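I used to keep every brush, comb and hair tie in one deep metal box under the bathroom sink, and every morning I'd be up to my elbow in it hunting for the one I wanted. So last August I tipped the lot out and started again, and I've hardly lost a thing since!

First job was the box itself. Mine had years of hairspray on the walls (lovely), so I filled it with hot water and a good squirt of Dulludano and left it for 15 minutes. Most of the gunk wiped off. Scratches don't bother me — a bin is a bin. 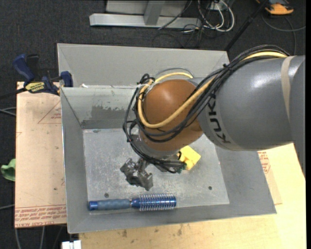

Round blue brush, lying flat on the scuffed metal floor of the bin.

Round brushes are the worst for trapping hair. Slide the tail of a comb under the hair, snip along with nail scissors and pull it away in strips. Then swish the bristles in warm soapy water, but don't soak a wooden handle or it'll swell. Dry it bristles down on a towel overnight.

Only put back what you use every week. I went from 12 brushes to three and the rest went out with the rubbish. Hair ties live in an old jam jar now, lid off.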